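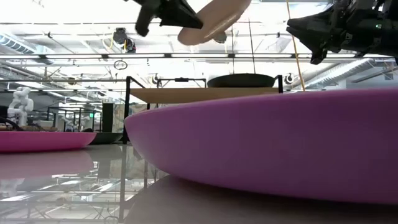 Entered by the Liltgate bench, glaze room -- 02/02/2026

Picked up the test tiles from the Sikora kiln this morning and laid them out in firing order before writing anything down. Top shelf is fine. Bottom shelf has pinholes again, mostly on the thick side of the dip, and two tiles have crawled back from the edge far enough to show bare clay. Same batch of glaze on both shelves, same clay, same dip count.

Went back through the mixing sheet. The batch was 332 g dry, sieved twice, and left standing overnight in the lidded bucket. It had settled hard by the time I dipped, and I gave it a quick stir by hand. The bottom shelf tiles were dipped last, so they got the heavier end of the bucket. That would account for the thick coat. It doesn't account for the pinholes on the one tile that went on thin.

Looked at that tile under the loupe. The holes go down to the body and have smooth edges, so the gas came out while the glaze was soft and it never closed over. Either the bisque was too low or the top of the firing was too short. The bisque log for that load has no cone entry. Whoever is loading next, please write the cone down even if the controller says it finished.

Color: the pink stain from Lasutbridge is holding up better than I expected. It goes slightly brown where it sits over the iron slip and stays clean over white. Over the speckled body it looks dirty. I would drop the speckled body from this series and keep the shelf space for something else.

Matte versus satin is still open. The matte marks with a spoon, gray lines that come off with a scouring paste but not with dish soap. Satin didn't mark at all. Ilix want matte on the outside and don't seem to mind what goes inside, so a satin liner is the easy way out. Need to check that the two don't run into each other at the rim -- on last June's tiles the overlap bubbled, though that was a different base.

For the next firing:

Remix the leftover slurry, sieve again, and check the weight of a measured cup before dipping.
Dip for a count of two, no second coat.
Hold 14 minutes at the top, then cool as before.
Put matching tiles on both shelves, with a witness cone at each level.
Three rim tests with the liner poured first, three with it poured last.

Bottom element looked a bit dull on the way up. Haven't measured it. If the lower cone comes out stiff I'll put the meter on it before we change the recipe any further.

Kiln wash is low. Shelves two and four need scraping.

Liltgate Ceramics Workshop | Contact the glaze room | © 2026 | Back to top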